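Rent the simulator before you buy the arm

Nobuhle Shabalala
4/17/23

My colleague Sibusiso Kekana wanted us to buy a robot arm in March. I wanted to wait. We argued for a long time, and in the end we took a subscription to Terano, a service where you practise table tasks with a simulated arm. It costs $300 a month. I think this was the right order to do things, and I will try to say why.

First, mistakes are cheap there. We ran 579 attempts at picking up household objects, and 321 of them failed. With real cups and bowls I would have spent my evenings sweeping the kitchen floor. In Terano you press reset and the table is laid again.

Second, it teaches you what you really need. Sibusiso was sure that speed was our problem. After 34 runs with the same bowl he agreed it was the angle of the gripper.

I have complaints too. The rooms are too dark for my taste - I could not find any setting for the lamps - and the help pages read as if they were written for people who already know everything. The support staff are polite but slow to answer. Also, a simulated loaf of bread does not get squashed like a true one, so a good score on soft things should not make anybody proud.

Still, I would tell a small workshop like ours to pay for the practice first. The arm will still be in the catalogue next year, and you will know better which one to order.

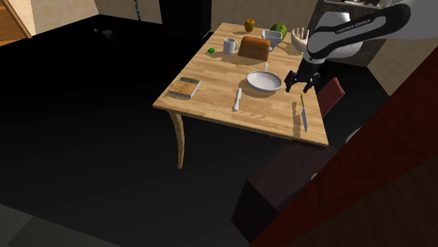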